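Toy and Household Item Sorters – part-time, Clanham

Posted Mar 31, 2018

We are hiring part-time sorters for our returns room at the Clanham depot. The room takes in toys, kitchen things and cleaning items that come back from stores and from the Wenonlow play centers. Everything is looked over, put in a bin with other pieces of its kind or set aside for washing. The job is hands-on and you will be standing for most of the shift.

Items reach the bench mixed together. One bin can hold a toy eggplant, a white plastic scoop and a yellow rubber duck, and each of those goes somewhere different.
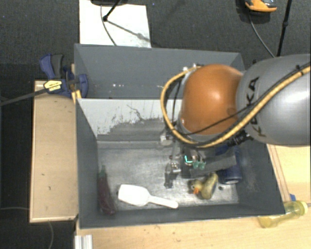

Eberhard Reuse – Returns and Sorting Team

What you will do

Take items out of the gray bins one at a time and check them for cracks, missing parts and dirt. Toys with a squeaker are squeezed once. Brushes and scoops are checked at the point where the handle meets the head, which is where most of them fail. Record each item on the bench sheet using the Zerkent codes. There are 60 codes and you will have a printed list in front of you. You are not expected to learn them all.

Dirty items that are otherwise sound go to the wash shelf. Broken items go to the scrap cart. If you can't decide, put the item on the query tray and carry on.

At the end of the shift, wipe down your bench and bring the empty bins back to the rack. The bins are old and scuffed and the marks on the floor panels don't come off, so please don't scrub them.

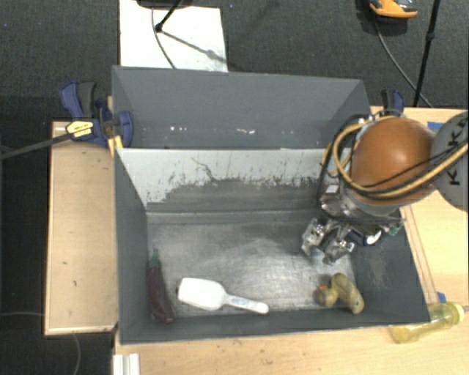
Toy eggplant, white scrub brush and rubber duck in a sorting bin.

What we are looking for

- You can tell a worn item from a damaged one, or are willing to be shown
- You can read and fill in a simple form in English
- You can lift a loaded bin with a second person
- You are at least 18

Experience in a thrift store, stockroom or laundry is useful but not required. Training is paid and takes place during your first two shifts.

Hours and pay

Shifts are four hours, mornings or afternoons. We have 7 openings. Pay is the depot's standard hourly rate, which is printed on the application form along with the holiday terms. The positions run through the end of July, and some will be extended – this depends on how much stock comes in over the summer. Last season the room handled 516 crates.

Gloves and aprons are provided. Bring closed shoes. There is a break room with a microwave, and free parking behind the building. The bus stop is 300 yards from the gate.

How to apply

Pick up a form at the Clanham depot front desk or ask for one to be mailed to you. Write "Sorter" at the top and tell us which shifts you can work. A résumé is fine but we still need the form. We will invite applicants to a short visit, where you will see the room and try sorting one bin.

If you applied last year, please fill in a new form – we do not keep the old ones.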